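Print this page | E-mail this page

Jekatora procedure

Last updated: Sep 22, 2025

The Jekatora procedure is a bench method for comparing robot end effectors, wrist cameras and arm controllers on the removal and insertion of parts inside a desktop computer. It was developed at the Relunwood automation laboratory by Marlene Coutinho and Svenja Schmieder. It is used mainly to choose between parallel grippers for work in narrow enclosures, where the outside size of the gripper matters as much as its grip force.

Background

Grippers are usually specified by stroke, force, mass and repeatability. These values are measured in free space or on test blocks and say little about how a gripper behaves beside a heatsink, a cable bundle or a drive cage. Relunwood had selected its first gripper from data sheets. The unit met its rated force but could not open fully between two banks of memory slots without touching the latches. Coutinho proposed a comparison in which the workpiece would stay the same and the hardware on the arm would change. Schmieder wrote the scoring rules and the calibration routine.

The first version covered grippers only. Camera and controller comparisons were added the following December.

Setup

The workpiece is a desktop tower laid on its side with the side panel off, so that the motherboard faces up. It rests on a platform of slatted aluminum. A 3D-printed fixture plate to the left of the tower receives parts taken from the board and presents them for insertion. The posts and pockets of the plate serve as known positions when the arm is registered to the bench.

One camera is mounted at the wrist and at least one more at a fixed point outside the reach of the arm. The fixed view is used for scoring. The wrist view is available to the controller during a trial and is recorded with joint positions and motor current.

The procedure does not name a make of arm. Published Relunwood runs used a Doucette controller as the baseline. The reference gripper is a Jomier parallel unit with a stroke of 80 mm.

Test sequence

Each gripper completes 120 trials, divided among 3 tasks:

Processor transfer. The gripper moves a processor between the socket and a pocket in the fixture plate. The load plate is open at the start of the trial.

Memory module transfer. The gripper takes a module by its short edges and moves it to or from a slot. Finger width is the main limit.

Latch operation. The gripper moves a lever or release tab through its travel without lifting the part attached to it.

Fingertips may be changed between tasks but not between trials of the same task. Operators may adjust approach angle and closing speed during a warm-up period, after which settings are locked. A trial ends when the part is seated, when it is dropped, or when contact force passes the limit set for the task.

Scoring

A trial is scored on completion, placement error and unplanned contact. Placement error is taken from the fixed camera after the gripper has withdrawn. Unplanned contact is any touch between the arm, gripper or cable and a surface that is not part of the task. Contacts are found by reading motor current against the video, and each one is assigned to the finger, the gripper body, the camera housing or the cable.

The categories were added after a review of early data. Out of 471 logged contacts, the largest share came from camera housings, and fingers came second. As a result, a gripper and its camera mount are now scored as a single unit unless the camera is the item being compared.

Camera and controller comparisons

For cameras, the gripper and controller are held fixed and the camera is changed. The main measures are how much of the socket area stays visible at the final approach and how well position can be recovered after the light changes. Cameras set close to the fingers give a larger view of the part but lose focus sooner. Cameras set farther back keep focus and take up more room above the case.

For controllers, a recorded path is replayed on each unit. Delay, overshoot and response to contact are compared. Schmieder has recommended that replay results be read together with live trials — a controller that follows a path closely may still respond late to a force it was not expecting.

Limitations

The procedure uses one enclosure at a time, and scores from different towers cannot be compared directly. Soft cables settle differently after each handling, so cable contact varies more than other categories. Force limits were chosen to protect the socket and are too low for tight connectors. The method does not measure finger wear over long service.

Bench views
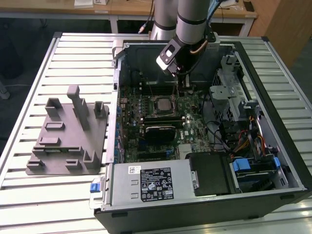
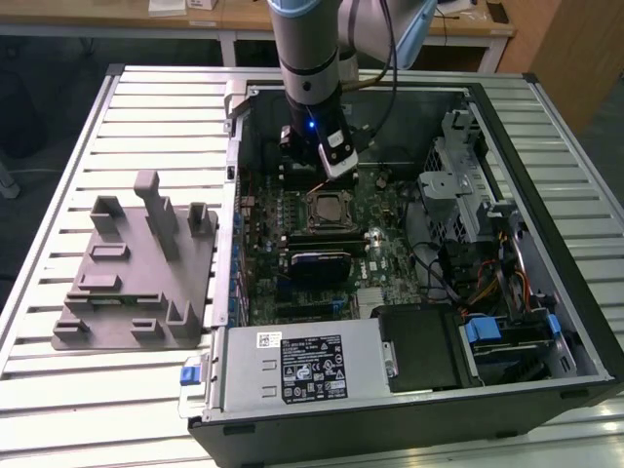 Gripper lowered into the open tower, with the fixture plate at left (both views).

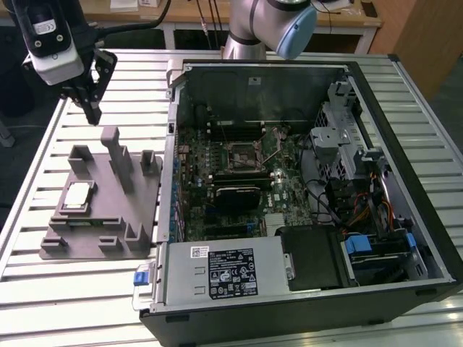

Processor held in the fixture plate, socket empty.

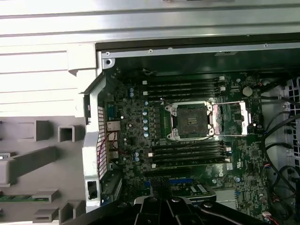

Can results for two grippers be compared if they were tested with different wrist cameras?

Only as complete units. The camera housing adds to the size of the tool and affects the contact score, so a difference between the two results cannot be assigned to the grippers alone. To compare the grippers themselves, the same camera and mounting distance must be used for both.

See also: End effector; Force limit; Hand-eye calibration; Parallel gripper

Get new and revised articles by e-mail. Sign up for our newsletter. You can unsubscribe at any time.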